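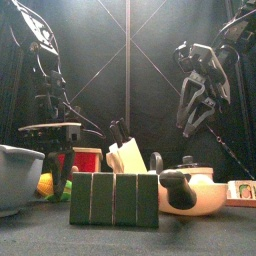

The Two-Arm Bench at Pellgate: Setup and Upkeep

Posted 24 Mar 2018

The bench has two arms on one table, a dark grey mat, a pole at the back, and a lot of toy kitchen items. It was built on the ground floor at Pellgate and the second arm came over from the Trernholm building in June of last year. The notes on this page cover how it is set up at the start of a shift and what gets looked after between runs. They are written for people who already know how to power the arms up and down.

The picture at the top is the fixed view of the table, and the captions below all go with it.

Left arm
The cables on the upper section are left in loose curves. Pull them tight and the arm will tug on its own connectors when it reaches across. Check the loops with the arm folded, then again at full reach. If a loop catches on a bracket, re-tie it one link higher up.

Board on the left arm
The light tan board rides flat, just above the fingers. Check it with a small level before the first run. A board that sags at the front usually means a loose screw on the arm side, so start there before you touch the board itself.

Left gripper
Black fingers. Wipe the inside faces with a dry cloth. Alcohol took the grip off the first set and they had to be replaced after 11 days. The toy corn is a good piece to test on: the kernels are bumpy and the husk leaves spread out under it, so a worn finger will show up as a slipped pick.

Right gripper
Parallel type, pale grey, open frame. The open fingers are light but they do bend if they are driven down into the mat. Close them all the way and look through the gap against a lamp. Any light at the tips and they get swapped. Spares are in the Plarstead drawer, second from the top.

Right arm cable
The thin black one that runs down toward the right side, over the arm's lower base. It rubs there. Run a fingertip along it once a week with the power off and feel for flat spots. The last one was changed at 3,645 cycles with the jacket worn but the wire still good.

Pole and cross cables
The pole stands in the middle at the back and the two thin cables cross behind it in an X. Both should be taut. Tighten a quarter turn at a time, one side and then the other. If you do one side completely first, the crossing point wanders and you will spend the rest of the morning bringing it back.

Backdrop
Dark grey. Lint roller only. The lights are overhead and the upper corners always come out darker than the middle. Leave the lamps where they are, as moving one means doing the exposure settings over.

Mat
Same vacuum, brush head off. The texture holds crumbs of foam and paint from the toys. Lift the front corners once a month and check that the tape underneath is still holding.

Green blocks
4 of them, pushed together side by side at the front. We use the row to check reach and height. Set them with a straightedge so the faces line up, and keep the strip of mat in front of them clear.

Knife block and pans
The cream knife block goes right behind the green row, handles up. The wide cream pan sits to the right with its black handle pointing left and forward, close to the last green block. Leave a finger's width there. The pot goes farther back with its lid on, knob up.

Tub and red box
Grey-blue tub at the far left, red box with the pale wooden edges just behind it. The tub is the piece most often knocked out of place, usually by somebody's sleeve. After moving it, run the left arm through its home path at slow speed before going back to normal.

Tray
Small, wooden, at the far right edge of the table. Push it back against its mark if it has crept.

Restart after service
Both arms home, left one first. Slow speed for the first 100 moves, with a hand near the stop button. Write the finger change and the cable check in the Pirzada log, including the days when nothing was changed. The sheet for the current month hangs on the inside of the cabinet door and the older ones are in the binder under it.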